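4.2 Bottles on the belt: colour, closures and residual liquid

Of everything that comes through a container return depot, the green soft drink bottle turned out to be the most rewarding item to study. Clear bottles dominate by number, but green ones carry so much more information for a sorter. The colour decides which bale the plastic goes into, the closure is nearly always a contrasting colour and so can be picked out at a glance, and whatever is left inside shifts the balance of the bottle the moment a belt starts or stops. We were delighted to find that all three could be examined on a benchtop conveyor, with no need to tie up the line at the Windska depot.

Our sample comprised 473 bottles, of which 311 still had their caps on. Each was logged by colour, closure, fill level and the condition of the label, following the scheme set out by Yilma and Lis in Section 3. Bottles were placed upright near one end of the belt and run at the two speeds used in the Jurwood trials. A bottle was recorded as stable if it reached the far end standing, and as fallen if it tipped at any point, including at the stop.

The effect of residual liquid was striking. A small amount in the bottom steadied the bottle beautifully - the base sat flat and even the faster start rarely disturbed it. Empty bottles behaved far less predictably, and those with a crushed shoulder or a dented foot fell more often than any other group. Bottles filled past the midpoint were a lovely surprise: we had expected sloshing to bring them down, yet most of the falls in this group happened at the stop, when the liquid surged forward after the belt had come to rest.

Capped bottles raise a question of their own. A closed cap keeps the contents in, which the depot staff appreciate, but it also traps air and makes the bottle harder to flatten at baling (Figure 4).
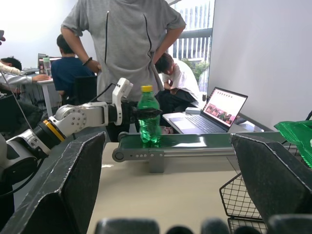

Caps and bottles are generally made of different plastics, and the two are separated later by flotation once the material has been shredded. For that reason we see no strong case for asking households to remove them, and Kaczorowski's interviews suggest that few people would welcome the extra step anyway. A loose cap is also small enough to slip through the screens and be lost altogether.

Figure 4. Capped green bottle, partially filled, standing upright on the benchtop conveyor.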